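I've been wearing the Bullow heated vest on and off since July, mostly on the early walk to the tram, and I'm still a bit smitten. Mine's the charcoal one, $167 with the battery included.

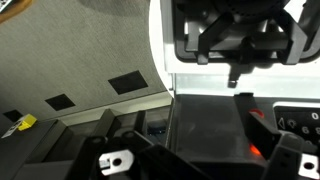
Warmth first. Low is plenty under a jumper, high is for standing at the footy, and the battery gave me almost 40 hours of low before it wanted charging (spread over weeks, mind you).
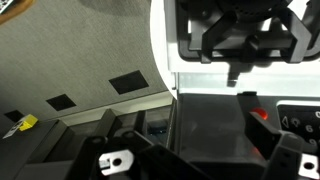
My one real gripe is the power button. It sits on the chest and lights up bright red, and I do mean bright, like the red glow just above the tip of that right-hand black finger. Lovely on a machine, less lovely at the movies! Usha Mudaliar at work stitched a little flap over hers.
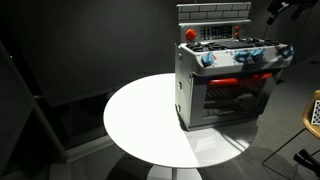
Washing is fine once you've pulled the battery out. The Fumholm version is $105 and thinner, and it only heats the back, so I'd still save up for the Bullow.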